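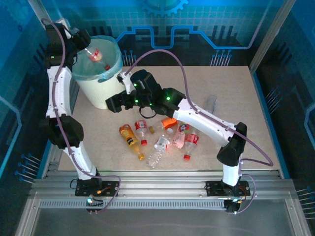 4. What Households Say They Do with Bottles, and What They Do

4.1 Setting and sample

Rultville introduced its container deposit on 06/02/2025, after a January public meeting at which the proposal was discussed for less time than the parking outside the meeting. The deposit applies to drink containers sold within the town limits. It doesn't apply to containers sold in Drovach, which begins on the other side of a two-lane road and has a larger supermarket. We return to this geography in Section 5, though residents had worked out its implications well before we did.

We recruited 225 households through the town water bill, which carried our invitation on its reverse side. This method reaches nearly everyone and is read by a smaller group. Those who answered were older than the town as a whole and more likely to own their homes. They were also much more likely to hold opinions on waste collection, and several attached these to the consent form. Of the households recruited, 43 left the study before the final interview. The most common reason given was lack of time, followed by moving away and, in one case, a disagreement between spouses over who had agreed to take part.

The object of interest throughout is the empty plastic bottle (Figure 2). Glass and cans are covered by the same deposit, but participants stored and talked about them differently, and we leave them to a later paper. A bottle for our purposes is any plastic drink container with a neck. Detergent and shampoo bottles were excluded, a rule that had to be explained to participants more often than any other part of the protocol.

4.2 Stated practice

In the opening interview, participants were asked to describe the path of a bottle from the moment it was empty. The answers were remarkably orderly. Bottles were rinsed, drained, capped or uncapped according to firmly held household doctrine, and placed in a single designated spot. They were then returned on a regular trip, usually combined with grocery shopping. One participant drew us a diagram.

Very few respondents said they ever threw a bottle in the trash. Many said other people did. When asked which people, they named teenagers, visitors, and the residents of Drovach.

We don't think anyone was lying. Questions about routine tend to draw out the routine a person would have if the week went well, and most weeks do not. The interviewer, Intan Hutapea, noted at the time that participants often used "we" when describing rinsing and the name of a specific family member when describing returning. That note shaped much of the coding that followed.

4.3 Diary records

The diaries tell a less tidy story. Each household kept a two-week record of where its empty bottles were put and when they left the home. Entries were short, and some were clearly written in one sitting with the same pen, but even these reconstructed diaries departed from the interviews in consistent ways.

First, the designated spot was rarely single. Bottles gathered under the sink, on the back porch, in the garage and in the car. The car deserves special mention. A bag of empties placed in the trunk was treated by most participants as having been returned, in the sense that it no longer weighed on anybody's mind. It could remain in this state for a long time. We coded such bags as "in transit," a term that flatters them.

Second, trips made for the purpose of returning bottles were set off by space more than by money. Participants seldom wrote that they wanted the deposit back. They wrote that the closet door wouldn't shut, or that company was coming. Guests appear in the diaries as a major force in the local circular economy.

Third, distance mattered, but unevenly. Households within 200 meters of the return point at the Benkirane grocery went often and carried little. Past that distance, trips became fewer and loads larger, as one would expect. What we hadn't expected was the low rate of return among people who worked at the shopping plaza itself and walked past the machine every day. Several explained that since they could go at any time, there was no particular time to go.

4.4 The rinsing question

Rinsing was not required by the town. The leaflet said only that containers should be empty. All the same, it was the topic on which participants spoke longest, and the coding scheme had to be extended twice to hold what they said.

Rinsers and non-rinsers did not differ much in how often they returned bottles. They differed a good deal in how they judged one another, including within the same household. For rinsers, an unrinsed bottle showed a lack of consideration for whoever handled it next. Non-rinsers pointed to the water bill, sometimes the very one that had brought them into the study. A small third group rinsed only when someone else was in the kitchen.

We considered whether rinsing might act as a substitute for returning — a visible bit of virtue that takes the pressure off the less convenient part. The diaries offer weak support for this. Some households with spotless bottles kept them for the entire recording period, and one listed them as "ready" on every page.

4.5 Limits of the data

The diaries cover two weeks, which is short for a habit measured by how full a closet gets. A household that returned nothing in that time may have made a heroic trip the day after. We also relied on Trarnura, the survey package licensed by our department, whose reminder messages went out at dinnertime and may have prompted the behavior we were trying to observe. Two participants thanked us for the reminders, and one asked that they continue after the study ended.

Finally, we have no diary data from Drovach. Its residents declined to be recruited in useful numbers, saying that they had no deposit and therefore no problem.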